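Home News What's On Sport Letters Notices

Fladport's paper-folding evening moves across the water

The Fladport to Staventon ferry will carry an unusual cargo this winter: people clutching squares of paper and muttering about valley folds.

The monthly origami evening has lost its room at the Prultow Hall, where the heating has had 2 settings for as long as anyone can remember, off and tropical. From January it meets on a Tuesday above the Liyanage tea rooms in Staventon, starting at half past seven. There are seats for 40, which is optimistic – the last session in Fladport drew nine, and one of them had come for the Pilates.

Entry is two pounds, paper included. Beginners start with the boat, a model that looks very like a hat until late in the proceedings and, in some hands, afterwards as well. The crane comes later. Anyone wanting to attempt the dragon is asked to bring their own paper and a flask.

The last ferry home leaves at ten, with or without the dragon. Passengers are reminded that the company does not hold boats for unfinished ones.

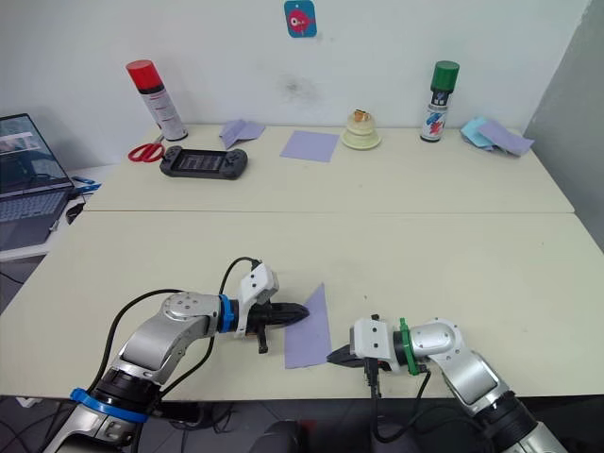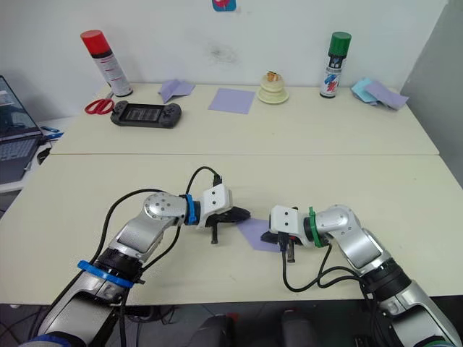

Pale tabletops in both pictures; a purple square of paper in the second.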